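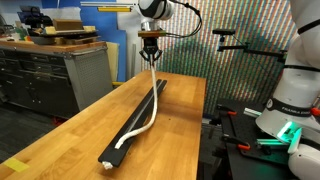
3.2 Laying cord into a channel

Flexible cord is hard to place because only the held part goes where it is put. The rest follows its own weight and whatever bend it kept from storage. In Figure 4 the white cord is held at its upper end and hangs down before it turns in a gentle S across the long black rail, so its lower portion crosses the rail from left to right while running along it. We call this state a crossing lay. It was the most common starting state in the Tirnstead sessions, and the rest of this section deals with how it is corrected.

Figure 4. White cord held at its upper end, with the lower portion lying across a narrow black rail on a wooden bench.

We compared two orders of work. In the first, the cord is seated at the front tip of the rail and pressed in toward the far end. In the second, it is seated near the middle and worked outward both ways. Each order was tried with 11 lengths of cord from two suppliers, Tanura and Mercado. The Tanura cord is softer and keeps less of its coil. The Mercado cord is stiffer and tends to lift again after it has been pressed down.

Starting at the tip gave fewer loose sections with both cords. With the Tanura cord, 2 lengths needed a second pass. With the Mercado cord the number was 5, mostly where an old bend sat over the edge of the rail. Working from the middle left slack at both ends – slack that then had to be pushed along by hand – and 7 lengths had to be lifted out and laid again.

The amount of cord held in the air also mattered. A long hanging part swings and pulls the seated part sideways. A short one forces a sharp turn close to the grip. We found it best to lower the held end as the work moved along the rail, keeping the hanging part short but still curved. The same practice is used in the Cinidano trials described in Section 4, where the rail has two corners and the cord must be turned at each of them.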